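Sunday, late afternoon

Remounted the gray bin on the light wood table. The clamps had crept again since March, so I backed all of them off, squared the bin against the table edge and retightened in order: upper left, upper right, then the far left bar clamp. Slid the cardboard under the left side first. It takes up the rock there well enough; the shim I cut from the Karnby offcut was too thick and went back in the drawer.

Weighed the bars before they went in. Heaviest red 502 g, lightest green around 300 g. The spread is larger than I would like. Gauthier quotes 700 kg per cubic meter for the stock and I doubt it holds across the batch. Will ask for the sheet from the Dolar order and compare.

Floor of the large compartment still dusty. Did not wipe it. Scuffs have built up, mostly small, and I want to see whether they get worse before changing anything. Both round holes left open. The narrow compartment stays out of use until the divider slope has been measured properly; my two readings disagree by a degree and a half.

Entry 1542 in the Cakham book copied over. Still to do: edge check on the greens, new pencil for the bench, order more blue clamps.

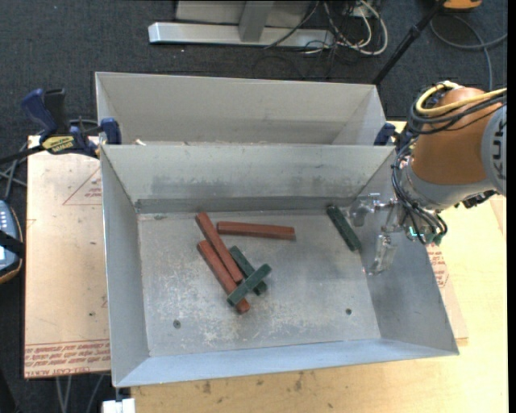 Large compartment, three red bars and three green, one green lying apart near the right wall.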